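4.2 Small things on the bed: hair accessories and their containers

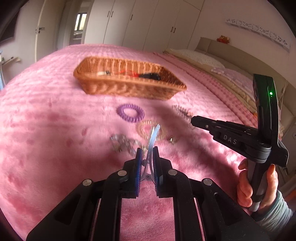
Of all the belongings our households talked to us about, hair accessories were the ones that made people laugh first and then sigh. They are cheap, they are small, and they travel through a home in a way that larger things do not. Over the November visits we logged 608 separate mentions of clips, ties and pins in the diaries, and a good share of them concerned the bed — a surface we had not thought to include in our first coding scheme, which was built around drawers, shelves and bathroom counters.

The bed matters for a simple reason. It is the largest soft, level place most people own, and when a basket or a box has to be gone through, it is very often gone through there. Participants spoke fondly of spreading everything out on a blanket and seeing what they had. A shallow woven basket with a few coil ties and a clip on a pink plush blanket, as in Figure 6, is close to what many of them described to us, down to the choice of container. Wicker came up again and again in the interviews, and Alina Toma, who did most of the coding for this section, eventually gave it a category of its own.

We were also struck by how much people had to say about the surface itself. A deep pile holds a coil tie nicely where it is put down, but clear and pale pieces are easy to overlook against it, and several participants told us they had found a clip the next morning by lying on it. One mother of 2, whose diary ran to nearly twice the length we had asked for, wrote that she now sorts "only in daylight and only before the bed is made properly," and we have come to think of this as rather sound advice.

Zervas and Lambrakis, in their earlier study of the Ganar apartments, argued that small items are put away by kind: ties with ties, clips with clips. Our diaries only partly bear this out. Grouping by kind was common during the sorting, while the things were still out on the blanket, but it seldom survived the return to the basket, where everything went in together. Households with a divided tray kept their groups for longer, though even there the spiral ties tended to wander, being the pieces most often taken out in a hurry (see Section 4.3 on morning routines).

Figure 6. Hair accessories and a woven basket on a plush blanket.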